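Werkstattbuch Lernex, Eintrag zum Besuchstag (Freitag), geschrieben am Abend, Füße hochgelegt

So, der Tag der offenen Tür ist geschafft, und bevor ich alles wieder vergesse, schreibe ich es lieber gleich auf, auch wenn es etwas länger wird. Ihr kennt mich ja. Wer nur die offenen Punkte sucht, findet sie unten.

Angefangen haben wir um 7 Uhr mit dem Einschalten, also eine ganze Stunde früher als beim letzten Mal, und das war eine gute Entscheidung. Der Arm brauchte zwei Referenzfahrten, bis er mit sich zufrieden war. Beim ersten Anlauf blieb Achse 4 mit einer Schleppfehlermeldung stehen, beim zweiten lief alles durch, und danach kam die Meldung den ganzen Tag nicht wieder. Ich habe sie trotzdem ins Fehlerbuch eingetragen. Bitte nicht wegquittieren und vergessen, falls sie nächste Woche noch einmal auftaucht!

Die Steuerung lief auf dem Stand, den wir Mittwochabend eingefroren hatten. Ich war sehr versucht, die neue Bahnglättung von Puvine doch noch einzuspielen, weil sie auf dem Testrechner so schön aussah, habe mir aber auf die Finger gehauen und es gelassen. Geschwindigkeit für die Vorführung wie abgesprochen gedrosselt, Greifkraft auf Stufe 5, Zustimmtaster immer in der Hand von jemandem aus dem Team.

Die erste Gruppe kam von Tisadska, lauter Leute aus der Montageplanung, die sehr genau wissen wollten, was passiert, wenn ein Teil verdreht im Träger liegt. Das ist natürlich genau die Frage, bei der man ins Schwitzen kommt. Wir haben es einfach ausprobiert: Teil verdreht hineingelegt, Arm fährt an, Kamera sucht, Arm fährt zurück und meldet brav »nicht gefunden«. Ich hätte mir einen zweiten Suchversuch gewünscht, aber die Gäste fanden das Verhalten völlig in Ordnung. Einer meinte, ihm sei eine Maschine lieber, die aufgibt, als eine, die rät. Das schreibe ich mir fast an die Wand.

Danach wurde es voller, und mit den Familien am Nachmittag auch deutlich lauter. Eine schöne Überraschung war, wie lange die Kinder beim Handführen geblieben sind. Wir hatten die Station eigentlich nur als Lückenfüller geplant (Arm weich schalten, anfassen, bewegen lassen, Bahn abspielen), und am Ende stand dort die längste Schlange. Ein Mädchen hat dem Arm beigebracht, ihrem kleinen Bruder zuzuwinken, und dann ungefragt erklärt, dass er beim Abspielen ein bisschen steifer winkt als sie selbst. Sehr gut beobachtet, genau darüber reden wir seit Januar.

Zwischendurch der Dauerlauf: 100 Greifzyklen am Stück, mit dem Zähler auf dem großen Bildschirm. Durchgelaufen bis 100, ohne Eingriff. Mir ist klar, dass das bei gedrosselter Geschwindigkeit kein Ruhmesblatt ist, gefreut habe ich mich trotzdem wie ein Schneekönig, und bei den letzten Zyklen haben die Leute tatsächlich mitgezählt.

Zum Blick durch die Handkamera, den wir auf den zweiten Bildschirm gelegt hatten: unbedingt beibehalten. Viele haben erst damit verstanden, was der Arm von seiner Umgebung mitbekommt. Die beiden dunkelgrauen Finger laufen im Bild von unten nach oben aufeinander zu, die Spitzen fast zusammen, und dahinter wechselt je nach Haltung alles Mögliche. Gefragt wurde mehrmals nach den kleinen tropfenförmigen Öffnungen kurz vor den Fingerspitzen. Da sollten wir uns eine kürzere Antwort zurechtlegen als meine, ich habe jedes Mal bei der Herstellung der Finger angefangen und war dann irgendwann beim Gewicht.

Was mir dabei selbst aufgefallen ist: Die Belichtung wird heikel, sobald helle Lichtstreifen und die dunklen Finger zusammen im Bild sind. Stoffbespannte Flächen machen dagegen kaum Ärger. Ich möchte die Messfelder der Automatik einmal in Ruhe durchprobieren, bevor wir wieder an der Erkennung drehen.

Der Kaffee war übrigens um 15 Uhr alle. Ich nehme das auf meine Kappe.

Offene Punkte:
Achse 4 beobachten, Schleppfehler beim Einschalten.
Zweiten Suchversuch einbauen, mit leicht veränderter Kamerahaltung.
Taipe wegen der Ersatzfinger anschreiben, Lieferzeit erfragen.
Bahnglättung von Puvine auf dem Testrechner weiterlaufen lassen, erst danach an den Arm.
Handführstation beim nächsten Mal doppelt besetzen.
Belichtung der Handkamera, siehe oben.

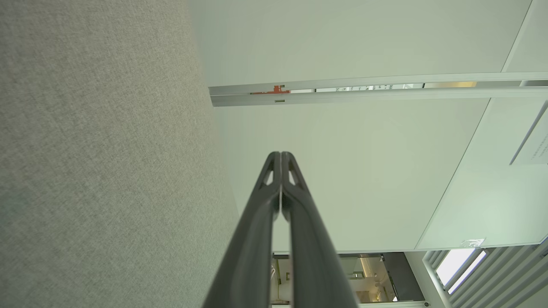

Für die Belichtung würde ich mir gern den Montagvormittag freihalten, wenn sonst niemand an den Arm muss. Wer mitmachen mag, ist herzlich willkommen, zu zweit geht das Umstellen viel schneller. Die Schlüssel liegen wieder im Fach, und das große Banner habe ich erst einmal hinter den Schrank gestellt.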